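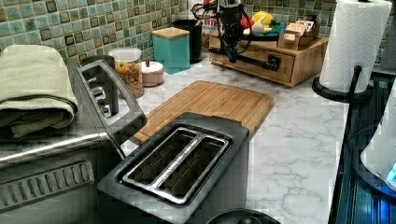
Rolent electric knife sharpener – four months in

Quick one before school pickup. A few people asked after I whinged about my knives in January, so. Bought with my own money, $259 from the Grajales shop in Tulldale, no discount, no freebies. They do a 30 day return and I nearly used it. Kept it in the end. More on that below.

What you get

The sharpener. A power lead that is too short. A little brush for the dust. A booklet in six languages, the English one being the worst of the lot I reckon. No cover, no case, and no spare belts, which at this price is a bit rude.

Weighs 733 g without the lead, I put it on the kitchen scales. Lighter than it looks. That matters more than you'd think, see the bit about sliding.

It's a belt type, not wheels. Two belts, coarse and fine, and you swap them over by pressing a lever in and sort of rolling the old one off. First time took me ten minutes and some language. Now it's quick. Guides on either side so the blade sits at an angle without you having to guess, one setting for the European sort of knife and a narrower one for Japanese. Don't mix them up. I did.

What I've put through it

A cheap supermarket paring knife, years old.
My big Suladov chef's knife, wedding present, lovely thing, had been neglected.
Small Suladov utility, same set.
A boning knife of Eliécer's.
Garden secateurs, one blade only, more fool me.
Serrated bread knife – no. Booklet says you can do it on the fine belt. I tried, and it took the points off some of the teeth down near the handle. Still cuts bread. Ugly now.

Results

The paring knife was the shock. It was so blunt that I'd been pushing it through tomatoes like a butter knife, and after four passes a side on coarse and four on fine it was going through skin under its own weight. Same knife. I'd been about to bin it.

Chef's knife took longer. There was a chip near the heel, small, from the time somebody opened a tin of paint with it. The coarse belt got most of that out over three goes. Can still find it with a fingernail but it doesn't catch on onions anymore. Edge is good. Not as good as when I used to send it off to get done by hand, I'd say nine tenths of the way there, and I can do it in my slippers.

Utility knife, fine, nothing to report. 

Eliécer Guzmán does the barbecue for our footy club and he's fussy about his boning knife. Gave it to me with a face on. Gave it back to him sharp, and he said the tip was rounder than before. He was right. If you don't lift the handle a bit at the end of the pull the belt wraps round the tip and eats it. Booklet has a drawing of this that makes no sense at all. You want to stop with the tip still on the belt and switch off there, or lift, and it takes practise. So practise on something from the op shop first.

How long does it last? On the big knife I got five weeks of normal cooking before I noticed it dragging. A quick two passes on fine brought it back. With my old pull-through thing it was more like a week, and it was never that sharp to begin with.

Noise

Loud! Like a hair dryer with a grudge. Dog leaves the room. You can't do it while anyone's asleep, and I wouldn't do it in a flat after dinner. It's short though, five minutes for a knife once you've got the hang of it, so I've stopped minding. The pitch drops when you press too hard and that's handy, you learn to listen for it.

Sliding

Main complaint. Four rubber feet, and on a dry clean bench they're OK. Any flour, any oil, any water and it creeps towards you while you're pulling a knife through it. Not great. A damp tea towel underneath fixes it completely. I asked Wálter Alvarado at Grajales about this and he sells a grippy mat for it but the tea towel's free. He did say to be fair that the older model had suction cups and everyone complained about those too because they wouldn't let go.

Space

It's a benchtop gadget and I've already got too many of those. Toaster stays out. Kettle stays out. The sharpener is used maybe twice a month so it has no business being out, but it's an awkward shape, fat at one end, and too tall for any drawer I've got. Ended up on top of the pantry with the brush elastic-banded to it. If you've got a deep pull-out you're laughing.

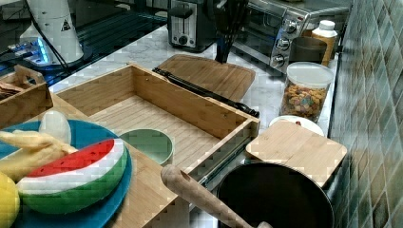

Blue plate and soft fruit, next to the bamboo organiser.

Which brings me to kids. The thing has no lock. On/off is a trigger you hold in, and there's a little button that keeps it running, and that button is exactly the size of a four year old's finger. Belts won't take your hand off but they'd make a mess of a knuckle. I did mine for a second in the first week, not paying attention, lost some skin. Unplug it between knives. Put it up high. There's a newer version apparently with a safety slider, costs more, haven't tried it.

Also do your sharpening when the little ones are somewhere else full stop. It's knives out on a bench and a loud noise, they come running.

Mess

More than I expected. Fine grey metal dust, gets everywhere behind the belt. The brush moves it about. A damp paper towel picks it up. Wipe the knife too, properly, before it goes near food, and wash it. I did a batch of three without putting anything down and was finding grit on the chopping board later on. Newspaper under it now, on top of the tea towel. Looks like a crime but works.

Belts

They say a belt does a lot of knives. Mine, the coarse one is getting smooth after four months, but I did do the secateurs and half the street's knives with it so I can't really complain. Replacements are a pack of two, and Grajales had to order them in. Took a fortnight. The other brands' belts are close in size but not the same, I tried one, it came off. Order the proper ones and order them before you run out. The part number on the box is 3574, it's not in the booklet anywhere, and I had to climb up and dig the box out to find it. So there you go, saved you a trip.

Versus a stone

I've got a stone. I've had it for years and I'm bad at it. If you're good at it you don't need this and you've probably stopped reading. It's slower, it's quiet, it costs a fraction, takes off less metal. A stone edge on the Japanese style knives is nicer, I'd still send a really good one out to be done by a person.

Versus the pull-through with the little V in it: no contest. Mine went in the bin. It was tearing at the edge more than sharpening it, you could see the scratches.

Versus sending out: Tulldale has the bloke at the market once a month, and he's cheap and very good. If you only own two knives just go to him. Worth saying that, it's a lot of money for a gadget. For me with a drawer full plus Eliécer's plus my mum's it'll have paid for itself by Christmas. Probably.

Things I'd change

Longer lead. Mine won't reach past the stove so I'm using an extension and I don't love that near the sink.
Heavier base.
A dust tray, anything.
Put the angle on the guide in big numbers. It's grey moulded on grey plastic, I had to use my phone torch.
Rewrite the booklet. "Retire blade with constant feeling" is a real sentence in there.
Spare belts in the box.

Why I nearly took it back

Week two it started making a clicking noise and the belt kept wandering to one side. Rang the shop, got Wálter, he talked me thru it. There's a tracking knob on the side I'd taken for decoration. Quarter turn, fixed. It does drift again after a belt change so give it the quarter turn and run it empty for a bit, watch that it sits in the middle, then start. Been fine since.

Score

Four out of five for the edge. Two for the booklet. Three and a half overall, would be a four if it stayed where you put it.

Running late, will answer questions tonight. If it's about scissors – yes, it does scissors, there's a slot on the side, I've only done the kitchen pair and they came up well.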